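搬到 Halgate 这边以后,洗衣机一直放在水泥地的那间屋里,靠着白墙。用到十二月,开始觉得洗出来的毛巾有股闷味,换了洗衣液也没用,于是抽了一个下午专门收拾它。

先从门口那圈橡胶开始。滚筒洗衣机的胶圈有褶,毛絮和水垢都爱藏在里面,平时只看正面是看不出来的。我用旧牙刷蘸小苏打水,一段一段翻开来刷,再拿干布擦一遍。
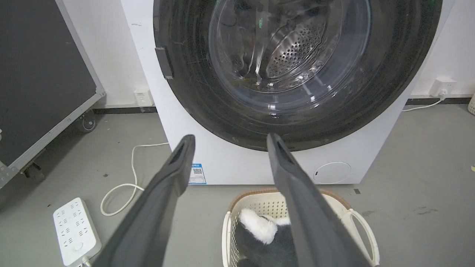
刷完胶圈是排水过滤口,在机身正面下方,圆盖子。拧之前要垫毛巾,再放一个浅盘接水。我掏出来一团线头、一枚扣子,还有3个硬币。冲干净装回去,盖子要拧到底,不然下次开机会渗水。

接着空筒跑一遍高温。清洁剂用的是 Kavberg 的粉剂,一袋直接倒进筒里,不放衣服。上次在 Rurkum 买的时候,连同两瓶洗衣液一共294块,不算便宜,不过能用大半年。

跑完以后门要敞着,让筒里的潮气散掉。我以前洗完顺手就关门,现在改了,门开到最大,晚上再关。

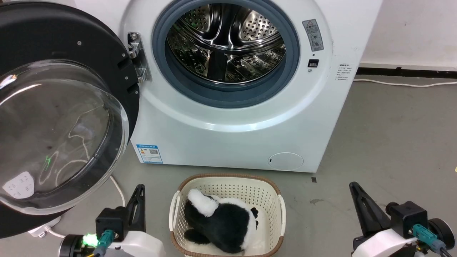

Pană 留言说,她家的门从来不关,胶圈用了好几年也没发霉,倒是洗衣液盒容易忘,建议抽出来一起冲。这个我确实漏了,第二天补上,盒子底下果然有一层滑滑的东西。

之后的习惯就定下来了:胶圈每周擦一次,过滤口每两个月清一次,脏衣服先放篮子里,不往筒里堆。 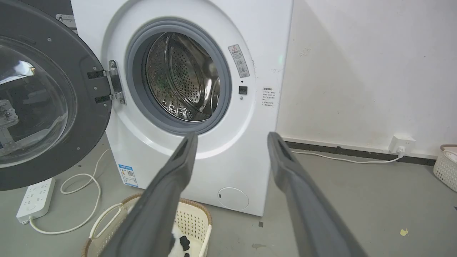 洗衣机,门敞开着,地上是洗衣篮。

毛巾重新洗过两轮,闷味淡了很多。剩下两条旧的还是有点味道,打算拿去当抹布。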